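What does it mean to own part of a company?

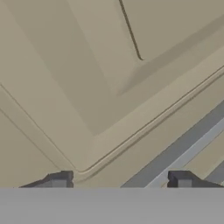

Two grey fingers with an open gap between them.

A big company can be cut into small equal parts. Each part is called a share. If you buy one, you own a little piece of the company.

Imagine that Pluvmont, a juice maker in Istthorpe, has 80 shares. A firm named Engelbrecht buys 28 of them. It can vote, but it cannot decide alone. Later it buys 29 more. Now it has more than half, so it wins every simple vote. Grown-ups call this "control".

Ask at home: which company would you like to own a piece of?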